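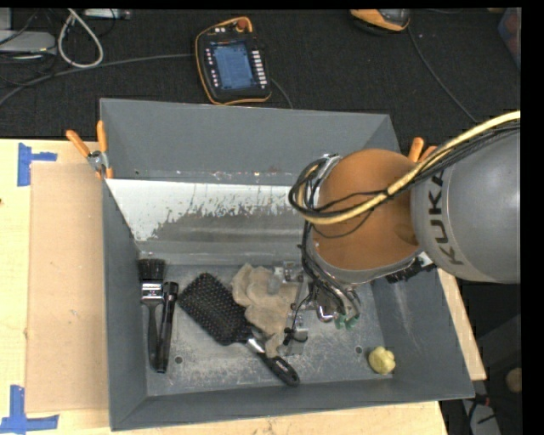 Frerichs wrote on 18th April:

> Some news for the list. Cellidbridge are getting back together
> for one night in May at the old ballroom in Brundolville. It's
> the full original lineup, and they're going to play the whole
> first album front to back, in order, B-side stuff included. The
> room holds 300 and I'm told more than 1,000 people have asked
> for tickets already. I can put in for a block if enough of us
> want to go. They're 46 bucks each. Who's in?

I'd love to be wrong about this, but which original lineup?

The one on the sleeve of the first record, or the one that played on it? Those are different bands. The drummer in the sleeve photo joined after the sessions were finished, and the guy who did play drums has said in two separate interviews that he sold his kit. If he's coming back I'd expect the poster to say so in big letters. The poster I saw has a logo and a date.

And "front to back" worries me. They never once played the slow one that closes side one, because it was built out of tape loops and they couldn't work out how to do it live. So either somebody has solved that, or a laptop is going to play it while they stand there. I paid to see a laptop do that with another band a couple of years ago and I'm still sore.

As for the 1,000, who told you? Signing up for presale emails isn't asking for tickets. I signed up 2 times myself, once by mistake.

The ballroom is also a lousy place to hear guitars. Anything louder than a piano turns to soup past the third row, and the bar is right next to the stage.

Put me down as a maybe. If you do buy a block, please find out first whether they refund when a "full lineup" shrinks. The last reunion lost its bass player the week of the show and all we got was a sign taped to the door.

Does anyone have a set list from the warm-up gig, if there was one?

Willis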